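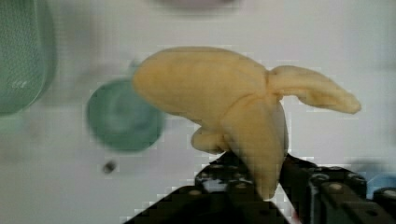
A plush banana with its peel coming away. Soft, yellow and no use at all in a smoothie.

Is Play Food Really Like Food?

Grown-ups say a lot of things about pretend food. They say it teaches you to cook. They say it teaches you to eat your vegetables. The box for one play kitchen I read, the Lolen, said it would "grow a love of healthy meals."

Would it? I had a Lolen kitchen when I was five. I loved it, and I still wouldn't touch a pea.

So let's be careful. When somebody tells you what a toy does, it is fair to ask, "How do you know?" We can start with the banana.

What a toy banana gets right

Color, mostly. Bananas you buy at the store are usually yellow when they're ready to eat, and toy makers hardly ever pick anything else. But bananas start out green, and they get brown spots as they ripen. Have you ever seen a toy banana with brown spots? I have looked in plenty of stores and found one, made by Brarnier, and it was in the sale bin.

Shape comes next. A real banana curves because of the way it grows. The fruits start out pointing down toward the ground, and then they bend up as they grow against the pull of gravity. A plush banana curves because somebody cut the cloth that way and sewed it up.

Then there is the peel. A peel on a toy is a funny idea when you think about it. On a real banana the peel keeps the soft part inside clean and stops it from drying out. Cloth doesn't need any of that. The peel is there so that you will say "banana" when you see it.

What it gets wrong

Try this with any soft toy fruit and the real thing. Hold one in each hand. A medium banana with its skin on can weigh more than 100 grams. Most stuffed ones weigh far less, because stuffing is mainly fluff with air in it.

Now smell them. Now squeeze them (gently, please, with the real one). Leave both on a shelf for a week in July and see which one your family asks you to throw out.

A toy fruit can't bruise or go mushy. That is handy for a toy, but it leaves out one of the most important things about fruit, which is that it changes. If you only ever knew the plush kind, you might think a banana lasted forever.

Setting the table

Play food usually gets put on something, and this is where pretend kitchens get interesting. Look at what ends up on a plate.

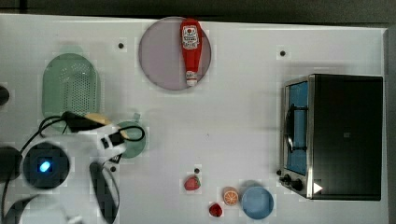 Ketchup for dinner? A red bottle on a pinkish plate, with a green colander to the left.

In a real kitchen, you would probably not serve the whole ketchup bottle. You would put the food on the plate and a bit of ketchup beside it. Play doesn't follow that rule, and I don't think it has to. Some people will tell you that a child who puts the ketchup on the plate has made a mistake. Have they? Maybe the plate is a tray. Maybe it's a bed for tired ketchup. You would have to ask the person playing.

The colander is worth a second look, too. A colander is a bowl with holes in it. You pour in cooked pasta or washed berries, the water runs out through the holes, and the food stays behind. It only makes sense if there is water. In pretend cooking there often isn't any, so the colander turns into a fruit bowl or a hat.

There is a strawberry on that table as well. Real strawberries are covered in tiny specks that most people call seeds. Scientists say each speck is really a small dry fruit with a seed inside it. I didn't believe this the first time I read it, so I checked in three library books, and they all agreed. You should check too.

So does it teach you to cook?

I asked Dale Dhillon, who teaches cooking to children after school in Akolgo and has a big tub of pretend food in the corner of the classroom.

"It helps with names," Dale said. "They learn colander and ketchup and plate. They learn to take turns. But I had a boy who made me up to 900 pretend pizzas, and the first time he touched real dough he yelled because it was sticky."

That sounds right to me, although Dale is only one teacher, and one teacher's story doesn't prove much. The Adik toy catalog says on page 322 that its food sets "build real kitchen skills." It doesn't say which skills, or how anybody found out. When a claim leaves out those two things, I put a question mark next to it in pencil.

Test it yourself

You will need one toy fruit, one real fruit of the same kind, a ruler and a kitchen scale.

Measure how long each one is. Weigh them both and write the numbers down. Draw them side by side, then put them on a plate and draw the real one again every day until it isn't nice anymore. Ask a grown-up before you eat it – some fruit gets too old to be good for you.

Then make two lists, one called "Same" and one called "Different." My "Different" list for bananas was a lot longer, but yours might not be. My little sister put "makes me happy" under "Same," and I couldn't think of a good argument against it.

Words to know

Colander: a bowl with holes, used for draining water from food.
Plush: soft, slightly fuzzy cloth, often used for stuffed toys.
Ripe: ready to be picked or eaten.
Claim: something a person says is true. It might be, or it might not.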